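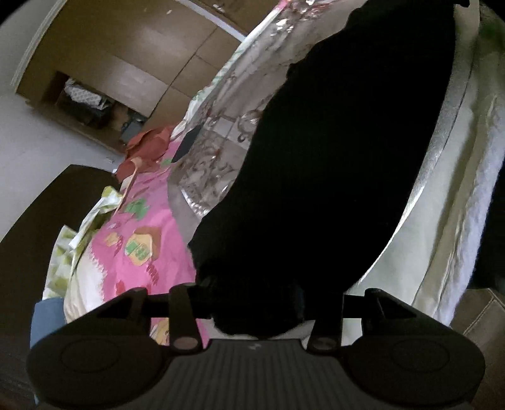

How many units are we down to on the Closport lot? 292, from 355, and the ground floor shops are gone too.

14 April 2020

Call with Geum-ok at eight, ran long. She wants the revised set in to the city before the lender changes its mind again. Top two floors off. Parking stays at one level, thank god, the second level was eating the whole budget. Asked her if the hotel idea is dead. Long silence. So, dead.

Permit counter still closed, everything by email. Sent the setback drawings twice, got one auto reply. Ji-hoon says his Pritchard Street job has been sitting in the same inbox since before the shutdown. Not comforting.

Demo of the old tire shop on hold. Fence is up, windows boarded, contractor won't give a date. Fine. Soil report came back ok except the corner by the alley, old tank probably. Need a price to dig it out. Call Sulastri tmrw.

Neighbors' letter arrived, 2 pages, mostly shade on the Grustbridge side and where will everybody park. Bit-na thinks losing the top floors answers most of it. I think they'll just write a new letter. The part about the alley was fair though, trucks can't turn in there, I've tried it myself in the pickup. Should move the loading door to the north side. Have to redraw the trash room then, and the stair. Ugh.

Design review is going to be by video, never done one. Dwynwen wants a dry run with the slides. Brick samples can't be passed around so she's asking for better renderings, which we have no mony for.

Lunch at 3, cold rice. Forgot to invoice agian. Do that first thing, then the loading door.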